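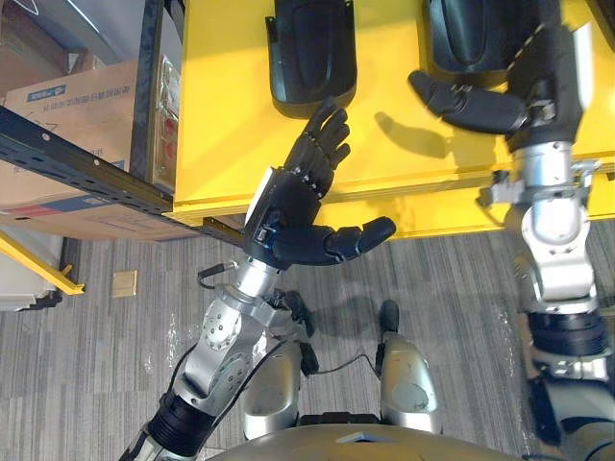 Tarimik Publishes Results of Workbench Trial, Advises Small Shops to Wait Before Reorganizing

TOVAR, February. Tarimik, an independent reviewer of workshop furniture and storage, today released its findings on the Wistel layout, a way of arranging packing benches that has been sold to small shops on the promise of faster work and fewer lost parts. The trial took place in the parts room at Trenuretti, where molded plastic pieces are checked, sorted and boxed. Tarimik found some modest benefits. It did not find the ones in the sales brochure.

The Wistel layout asks a shop to put a bright work surface in the middle, open shelving within arm's reach, and slanted rails for whatever is being handled next. The brochure calls this "a complete change in how work flows." Tarimik's report calls it a table, a shelf and a rack.

"We had no objection to any of the furniture," said Beril Tuncer, who led the review. "Our objection is to the sentence that says a room will pay for itself by summer. We asked where that came from and were sent the brochure again."

What was tested

Trenuretti handled 1504 molded pieces during the trial, part of them under its old arrangement and the rest under the Wistel one. The same staff worked both halves. Pieces were taken from cartons, looked over for scratches and bad edges, and either boxed or set aside. Tarimik logged the time spent on each batch and kept a separate record of pieces that were misplaced, which in this room means found later somewhere they should not have been.

The time difference between the two arrangements was small enough that the report declines to name a winner. One batch under the new layout went quickly. The next did not, and the people doing it were the same people at the same table. Tuncer's report says that a seller could pick either batch and tell the truth about it, and that buyers should ask to see both.

Misplaced pieces did drop. The trial recorded 41 under the old arrangement and fewer under the new one, but Trenuretti had also cleared out the room before the second half began. The report will not credit a rack with the results of a good cleaning. Tarimik has asked for a second trial in which the cleaning happens first and the furniture changes later.

The table

Most of the praise from staff went to the yellow table. Black parts show up well on it, and the curved, shell-like pieces handled at Trenuretti are easy to lose sight of on a dark bench. Tarimik accepts this without argument. It also points out that the top is already slightly worn, that a painted board would offer the same contrast, and that the brochure's language about "visual energy" should not add anything to the price.

Shadows turned out to be a bigger nuisance than color. A hand reaching over the table under the room's lights throws a dark patch onto the surface, and a black piece sitting in that patch is harder to check for scratches. The Wistel guide has four pages on color and one line on lighting. Tarimik would have preferred it the other way around.

There was also some disagreement about how the pieces should be set down. The guide wants them upright and in a row. Curved pieces do not always care to stand upright, and staff spent part of the trial putting them back the way the guide said. By the end most people laid them however they would stay put, and the records show no harm from it.
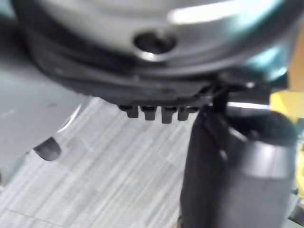 Parts room at Trenuretti: glossy metal above, matte black below with small scuffs. Photo: Tarimik

Wear and surface marks

The brochure says the layout "protects finishes." Tarimik looked for evidence and found very little either way. Glossy surfaces in a busy room reflect every light in it, and a bright reflection can pass for a scratch or hide one. Matte black surfaces are easier to read, and they also show grey scuffs plainly. The report recommends that any shop interested in this claim write down the condition of its surfaces before buying anything. Trenuretti had no such record, so there was nothing to compare against, and the claim goes down as untested.

"People wanted us to say it helped," said Berkay Aydoğan, who kept the batch records. "I would have been happy to say so. I had a column for it and the column stayed blank."

The shelving

Open metal shelving stands to the left of the table, made with black perforated steel rail. The slots allow shelves to be moved up or down, a feature that has been common on this kind of shelving for a long time and that the brochure presents as new. Nobody at Trenuretti moved a shelf during the trial.

Large cardboard boxes sit on the shelving without trouble. Reading what is on them is another matter. Printing on the side of a carton is small, and from the working side of the table the lines of dark text blur together. A small label placed near the top of a carton is not much better at that distance. The Wistel guide tells shops to "let the shelf speak." Tarimik suggests a thick marker and letters as tall as a hand.

The shelf's closeness to the table corner drew mixed reviews. It saves a step. It also means that the corner of the table and the rail are competing for the same few inches, and a person carrying a full carton has to think about which way to turn. Two of the staff liked it and one asked for it to be moved. The report records the split and makes no recommendation.

The slanted rack

The piece that sellers talk about most is the storage rack, with its 3 parallel yellow rails set at a slant. The idea is that items rest along the rails where they can be seen and picked up in order. For mid-sized pieces this worked as described, and staff had few complaints.
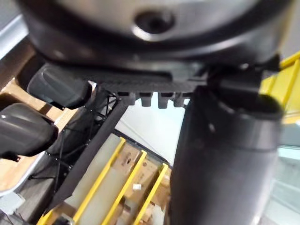
Small items were a different story. Anything narrow enough to sit between two rails will end up there sooner or later, resting on the pale surface underneath, and it then has to be fished out from between them. The brochure shows the rack holding nothing small. Tarimik asked whether a finer rack or a simple tray was available and was told that a tray was "under consideration." A shallow tray from a kitchen drawer would serve, and the report says so.

Netting got a kinder review. Black mesh with thin cords lets a person see roughly what it holds without opening it, it takes up little space when hung, and it costs next to nothing. It is not part of the Wistel layout. Several staff members named it when asked what they would keep.

The report also has a short section on yellow. Between the table, the rails and the angled bars of the frame nearby, there is a good deal of it in the room, and the color loses some of its use as a signal when so many things share it. If yellow is meant to say "work here," it should probably not also say "store here."

What Tarimik recommends

Shops thinking about the Wistel layout should clean the room first and wait 2 weeks. If the trouble is still there, they should buy the table or paint the one they own, and check the lighting above it before placing any order for shelving. Parts should be measured against the gap between the rails. Cartons should be relabeled by hand. Any seller who quotes a time saving should be asked for every batch in the test.

Trenuretti has decided to keep the table and the shelving. It has not decided about the rack.

"I may be proved wrong by the second trial," said Tuncer. "I would print that too. What I won't print is a number I can't find the source of."

Availability

The full report, including batch records, is free on request from Tarimik's office in Tovar. Shops that have used the layout for a year or more are invited to send in their own records, good or bad. Statements without records will be read but not included.

About Tarimik

Tarimik reviews benches, shelving and storage for small shops. It takes no payment from sellers and returns or buys everything it tests.

Press contact: Berkay Aydoğan, Tarimik, Tovar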